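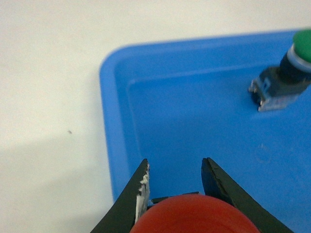
Minutes of the September parts room meeting, Stusen workshop

Started at 4:10 pm, a bit late, my fault for holding on to the key. Everyone on the bench side was there, plus two from assembly and one from purchasing who stayed for the first half. I took the notes again, so if I have you agreeing to something you don't remember, come and tell me before the next meeting.

Last month's minutes

Accepted with one fix. I wrote that the cable offcuts were going to the Skurus building. They're going in the scrap bin by the back door, same as always. Sorry!

Push buttons

This took up most of the hour. We have 382 push-button switches on the books and they've been living in four different drawers, some in their packets and some not. Purchasing would like one number they can trust, and the bench would like to stop opening every drawer to find a green one. We went back and forth on it for a good while (I was on the side of leaving the packets on, and I lost).

What we settled on: the switches get sorted on the white table, in the blue trays, one color per tray. Green for start, red for stop, and the odd yellow and black ones share a tray until we see how many there are. Complete switches go in with their contact blocks on. If you find a cap or a block by itself, it goes in the small parts box and we'll match them up at the end.

Somebody asked if the switches could just be tipped in. Please don't. The terminals on the contact blocks bend, and then I'm the one with the tiny pliers. Lay them down on their sides with a little space between them.

The assembly people asked for 100 green ones to be set aside for the Skumeo panels before anything else gets put away. Agreed. They'll bring their own crate and sign for it on the sheet.

Trays

We like the blue trays. The raised rim stops things rolling off onto the floor, and you can see a dropped screw against the blue, which you never could in the old gray ones. There was a request for more and I'll ask for a price. Two people wanted lids as well, so I'll ask about those too – no promises.

The old gray trays are stacked under the sink. Take some home if you want them, they're fine for seedlings. Whatever is left at the end of the month goes.

Labels

The label printer is eating tape again. We have 300 drawer labels still to do and the group was split between fixing the printer and writing them by hand. For now it's marker and masking tape, capital letters, part number first and then the color. My handwriting was mentioned. Someone else is doing the labels.

Order from Sarantis

The box of 1,000 ring terminals came in, and it's the size we asked for this time. It's on the bottom shelf by the door, still taped up. Open the small box next to it first, please, and use that up. The heat-shrink is on back order with no date given. Purchasing will chase it and let us know.

White table

A short one, but there was feeling in the room. The table is for sorting. Coffee goes on the windowsill. It marks easily and I spent part of my lunch on it with a cloth last week, so I'm asking nicely.

Also, if you start a tray and have to leave it, put a note in it saying what you've checked and what you haven't. We had a tray sorted twice in August and the two counts didn't agree.

To do

Me: price for trays and lids, new marker pens, second key for the parts room.
Bench: sorting the switches, starting with green.
Assembly: crate and sign-out sheet for the Skumeo set.
Purchasing: heat-shrink, and the final switch count once we have it.

Any other business

The stool with the bad wheel is back from repair and still has a bad wheel. It's going back again. The radio stays at its present volume.

Finished at 5:20 pm. Next meeting same time next month, in the parts room if there's space to sit down, otherwise the canteen.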